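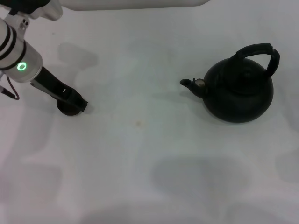 I have been on a loose-leaf tea kick since September and I'm not even a little bit sorry. It started with a 3 ounce bag of Golwood, a smoky black tea I picked up at a market stall in Sibiya, and by the end of the week I had read everything I could find on water temperature, steeping times and why my tap water makes everything taste like a swimming pool. You can go as deep as you want with this stuff! But really all you need to get going is leaves, a mug, some kind of strainer and a kettle, and a plain black one like that on a white table is as much kettle as anybody needs.

So, the Golwood. I steeped it way too long the first time (I was on the phone) and it came out like licking a campfire. Second try I pulled the leaves early and wow. Sweet, a bit of dried plum, and the smoke sort of hangs around at the end. I drank the whole pot standing up.

After that I ordered the green tea from Stetolwood and this is where I learned my lesson about boiling water. Don't pour it straight on! Let it sit with the lid off for a few minutes first. I'd spent years thinking I hated green tea and I'd just been scorching it. Now it tastes grassy and soft, almost like fresh peas, and I get a second and even a third cup out of the same leaves. The second cup is my favorite. The first is a little sharp for me before breakfast.

I also tried the Arkeck blend, which people on the tea boards go nuts for. It's fine? Lots of orange peel. I'd drink it iced, with a spoon of honey stirred in while it's still warm, but hot it reminded me of furniture polish. If you love it, tell me how you make it, I'm very willing to be wrong on this one because I have most of the bag left.

Water next. I started running ours through a filter pitcher and the difference in the green tea was huge. In the Golwood I can't tell at all, the smoke covers everything. I want to try spring water too but I feel silly buying bottles for it.

Other bits: my mug holds 400 ml, so I use two teaspoons of leaves for black and a little less for green. Keep the bag closed and away from the stove. And don't store it next to the coffee like I did, unless you like your tea to taste of coffee.

Next on my list is oolong, and I have no idea where to begin with it. Suggestions very welcome in the comments!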